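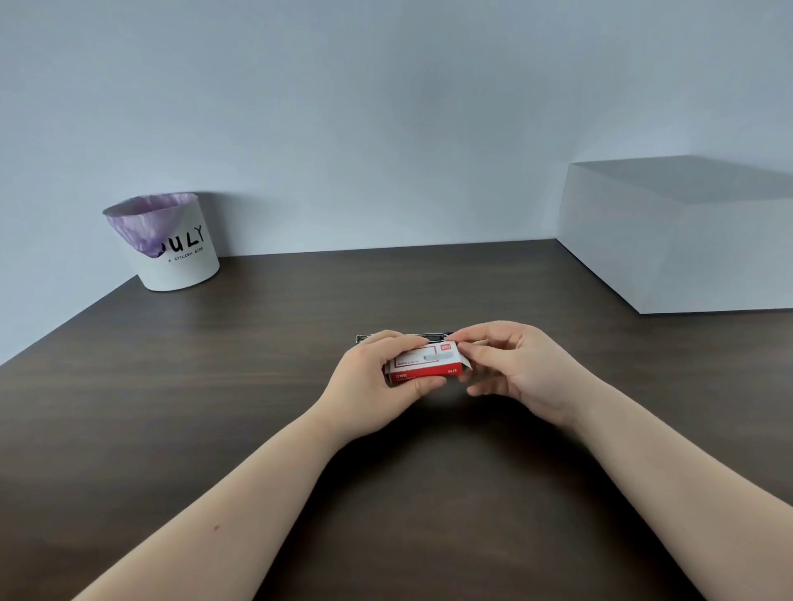 Reducing Mixed Waste in the Study Rooms of Murkcombe Hall
Student Project Report, Environmental Management
Submitted by Pin-yu Wei

1. Purpose

The project examined how residents of Murkcombe Hall sort their paper, packaging and food waste, and whether clearer labels would reduce the share of recyclable paper sent to landfill. The work was carried out in August with the permission of the hall office.

2. Method

Waste from 2 floors was collected each morning at 7:30 and weighed by type. The Siliņa floor received new labels above the shared recycling point. The Okier floor kept the existing signs and served as the comparison. In total, 818 items were recorded. Items too soiled to identify were weighed but left out of the count.

3. Findings 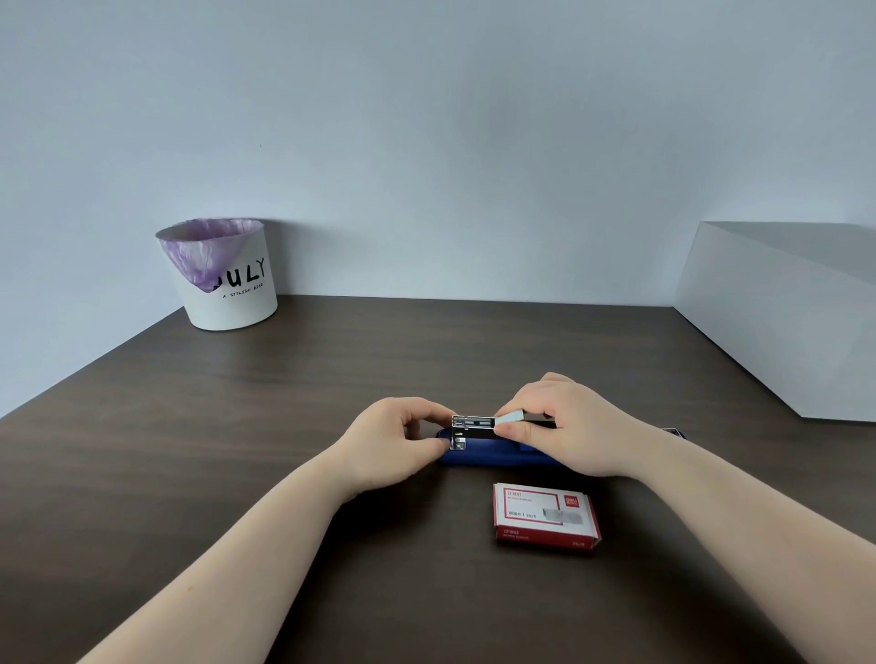
Paper made up the largest part of the recyclable material found in general waste on both floors. Most of it came from study spaces, where residents tend to use the nearest container. A white wastebasket with a lavender-purple bag, standing at the back of a desk, is convenient for wrappers and tissues, but it offers no separate place for paper. On the Siliņa floor, the share of misplaced paper fell during the second half of the collection period. The change on the Okier floor was small.

4. Limits

The collection period was short – many residents were away – and food waste was likely lower than during a regular term. Weights under 1000 grams were read from a kitchen scale and may be less exact.

5. Recommendations

The hall should extend the new labels to all floors and place a paper tray in each study room. A repeat survey, using the Cliria recording sheet attached as Appendix A, should be held once classes resume.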